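Switching My Mother to Bigger Text, and Other Adventures

When I started this blog I promised myself I would write up the small phone settings that have made life easier in our house, and then of course I went three months without writing up a single one. So let me make up for it with a long one. My mother-in-law was with us for most of January, and she and I spent a good many evenings on the couch with her phone between us, trying things and untrying them again.

I should say first (in case you were fooled by the title) that I call her my mother and always have. Her eyes have been getting worse for a while now. She can still read a page if the light is good and the print is big, but the phone had turned into a gray blur with a few bright spots in it, and she had quietly stopped answering messages. I thought she was mad at me! She had simply given up trying to find the little box to type in.

The first thing we did was the text size, and I want to spend a minute on it because I had it wrong myself for years. There is a slider for text size in the display settings, and most people push it all the way over and think that's as far as it goes. On her phone there is a second slider, tucked away under accessibility, that goes a good deal bigger. You turn on a switch for larger sizes and then the slider grows some extra steps. We went all the way up, and then she could only see four words of a message at a time, so we came back two steps and that was just right for her. Bold text went on at the same time and has stayed on.

Now, not every app pays attention to that slider. Her mail does, her messages do. Her pharmacy app, Prurorex, does not, and goes right on printing the refill numbers in the same tiny gray type as before. I wrote to them and got a very polite reply that didn't say anything. For apps like that we set up the magnifier, the one that blows up the whole screen when you tap with three fingers. It took her a few evenings to get the hang of it. The trick is that it's three fingers to make it bigger and three fingers to drag it around, and if you use one finger you are pressing whatever is underneath. She called her dentist twice that way. 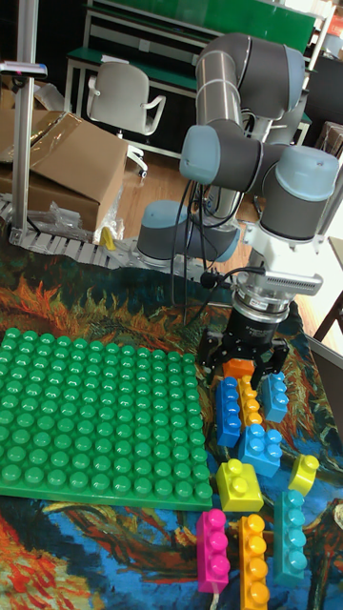

The setting she loves best is the one that reads things out loud when you ask it to. I had always thought of screen reading as something you had on all the time or didn't have at all, and she didn't want a voice chattering at her every time she touched something. But there's a middle road. You swipe down from the top with two fingers and it reads whatever is on the screen, and you can stop it whenever you like. She has it read her long emails from Trinity Escobedo, her friend from the old choir, who writes wonderful letters and has never met a paragraph break in her life.

We did have to slow the voice down. It comes set at a speed that might suit a teenager. We also went through the list of voices one Tuesday night, every last one of them, and she turned down each in turn for reasons of her own -- too cheerful, too nasal, sounds like the man at the bank -- and then picked the first one we'd heard. Some of the nicer voices have to be downloaded, so do that at home on your own internet. One of them was 300 megabytes, and she has a very small plan.

A few readers have asked about separate reading gadgets. We borrowed a Grondell from the library in Zamora, a handheld thing you lay across the page, and it was fine on the newspaper and not much good on anything shiny, like soup labels. Juniper Pettigrew left a comment last time saying she likes her Wandmont lamp better than any gadget she's owned, and I'd believe it. We put a 40 dollar lamp next to the couch and half our trouble went away that same evening.

One more thing before I go start supper. If you're setting up a phone for somebody else, write down what you changed. I kept a card in the back of her phone case with the gestures on it in thick black marker: three fingers for bigger, two fingers down to read, and how to shut each one off. She has flown home now, and she called on Sunday to say the card had gotten wet and could I please mail her another.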